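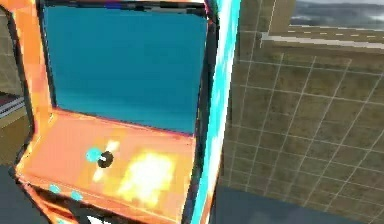 About Tornach

Most "about us" pages tell you a company is passionate. We sell secondhand office chairs and desks, and we doubt anyone is passionate about a filing cabinet. We do know a fair amount about them, though, and we try to charge what they are worth.

Tornach was started by Veronika Tanner after she spent too many years buying furniture for other people's offices. She had sat through a lot of sales talks. She heard that a chair would cut sick days, that a desk would make teams "collide creatively," and that a certain shade of gray was good for focus. She asked for evidence each time and was usually handed a brochure.

We still ask. If a maker says a gas lift is rated for 20 years, we want to know who tested it and how, and if we can't find out, the claim stays off our listing. Some suppliers find this tiresome. Two have stopped sending us catalogs. 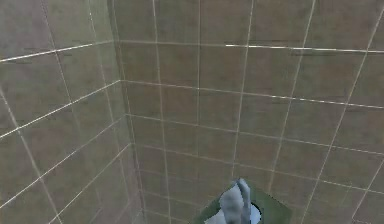 Page last changed: June

What we do

We buy from offices that are closing, moving or shrinking. Everything comes to the Mulard Street workshop, where Hooman Shahbazi and his crew take it apart, clean it and decide whether it deserves another owner. A good deal of it doesn't. Those pieces are stripped for casters, arms and screws, and the rest goes for scrap.

We grade what is left as A, B or C. An A chair has light wear. A C chair works and looks like it has had a hard life. We don't use the word "refurbished" because it seems to mean anything from a full rebuild to a wipe with a damp cloth. Each listing tells you which parts were replaced.

About being green

Buying used is probably better than buying new. We say "probably" because we drive a diesel truck to collect the stuff, and we have never seen a carbon figure for a used desk that we'd put our name to. A consultant once offered us a badge for the website for $279. We passed. 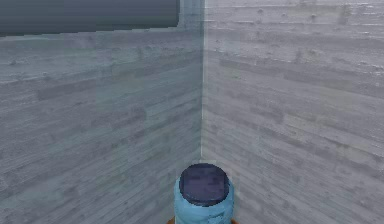

The same goes for awards. We get an email every few weeks telling us we have been shortlisted for something, with a fee attached. You won't find any of those logos at the bottom of this page.

Buying from us

The showroom is open every day but Tuesday, from 9 a.m. Please sit in things. Ten minutes in a chair will tell you more than our descriptions can, and we write the descriptions.

Delivery is $50 inside the city. Returns are accepted if the item comes back in the state it left in, and Hooman will check.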